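Chapter 11
Storage Location and Stock Rotation

11.1 Introduction

A storage location is any place in a building to which stock can be assigned and from which it can later be retrieved. It may be a floor position, a shelf, a drawer or an open bin. What makes it a location is the address. Goods set down in a spot without an address are present in the building but absent from the record, and for planning purposes they cannot be used.

Chapter 10 treated the receiving dock and ended with goods checked, labeled and released. This chapter follows those goods to the shelf. It covers fixed and random assignment, the choice of container, and the rules that decide which unit leaves first. Counting methods are left to Chapter 12.

11.2 Fixed and random assignment

Under fixed assignment, each item has one home. The worker learns the layout quickly, and errors are easy to spot. The cost is space: every location must be large enough for the highest stock level of its item, and most of the time it is partly empty.

Under random assignment, an item goes to any open location of suitable size. Space is used better, but the record must be exact. A wrong entry can hide a full bin for months.

Most buildings mix the two. The Merkari parts depot, used as a running case in this book, keeps fast-moving items in fixed locations near the packing benches and assigns the rest at random. At Stukden, where the range is small, all items are fixed.

11.3 Containers

A container sets the smallest unit of space that can be assigned. Two questions govern the choice: how much of the item is drawn at one time, and how the item is reached. Open rectangular bins allow access from above and need clear height over the rim. Shelf boxes with a cut front can be stacked closer together but hold less.

A common rule is to size the bin for 30 days of average demand. For slow items the rule gives bins that are too small to handle, and a minimum size is set instead.
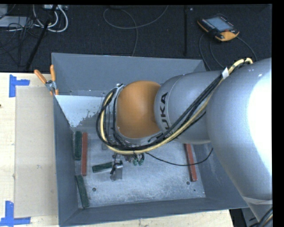 The 30-day rule has its critics. A stock supervisor at Hailu objected that average demand means little for parts ordered in bursts, and that bins there are sized to the largest single order of the past year. Both approaches are compared in Exercise 3.

11.4 Order of issue

Once a bin holds units from more than one delivery, a rule is needed for which to issue first. First in, first out is the usual choice. Where goods carry an expiry date, that date takes priority over the date of receipt.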